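How to get the living room ready for a drama marathon

The new run of Harbour of Lanterns starts in July, and if your house is anything like mine there will be six people on a sofa made for three! I have hosted enough of these evenings in our flat in Cindthorpe to have picked up a few tricks – most of them cheap.

Sort the glare first. Sit in every seat at the hour you'll be watching and look at the screen while it's off. Any lamp you can see in it will bother someone through all the dark scenes (and there are always dark scenes). Move the lamp behind the telly and the whole picture looks richer.

Subtitles next. Set them one size bigger than you think you need, and pick the pale yellow if your box offers it. Whoever ends up on the floor cushions will love you for it.

Two episodes come to around 90 minutes, so that's when I plan the proper break. Put the oven on when the second one starts and the dumplings go in at the closing song. Perfect timing, every time!

Snacks should be quiet. Crisps are a disaster during a whispered confession, but soft popcorn, grapes and little rice cakes are brilliant. Serve them in mugs, which don't tip over on a blanket like bowls do.

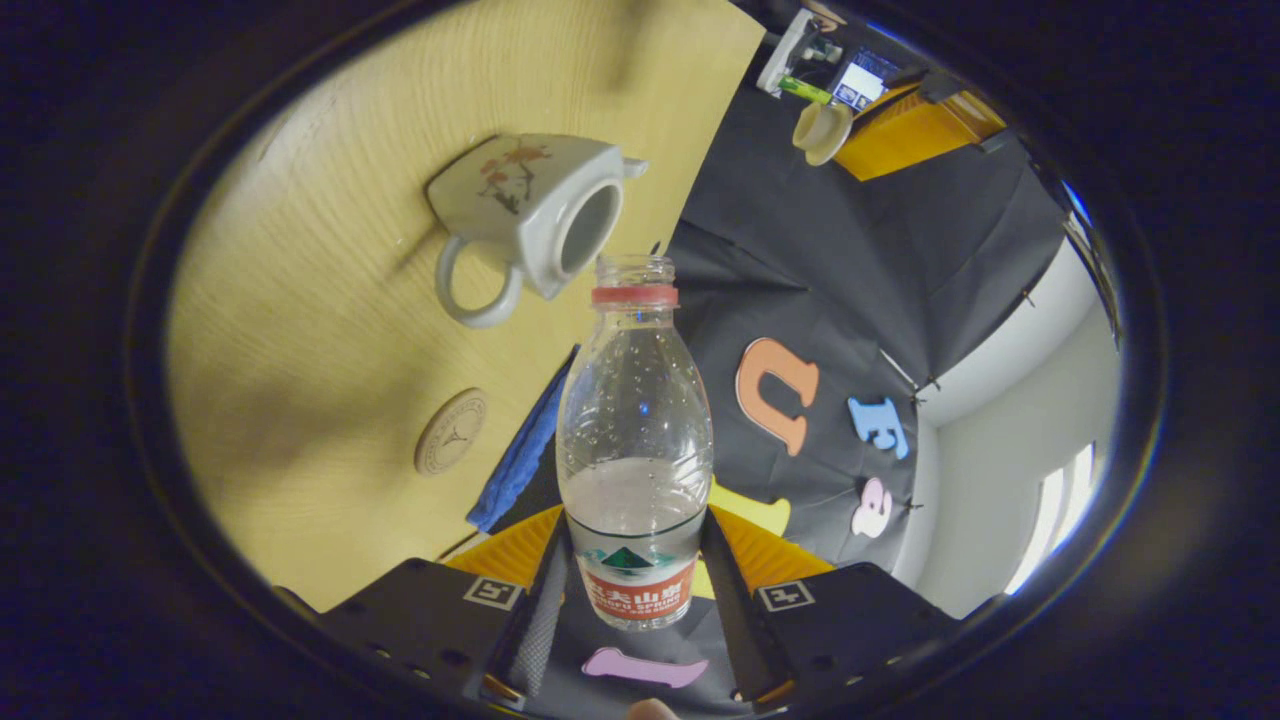 Words: the Stevport Sofa Club
Home tips / Evenings in

Drinks go on a tray on the floor at one end, well away from the remote and anybody's feet. A damp cloth tucked under the tray stops it sliding on floorboards.

Throws smelling a bit stale by the finale? Hang them over the banister overnight with the window open, then give them ten minutes in the tumble dryer on cool. They come out lovely and fluffy, ready for the next series.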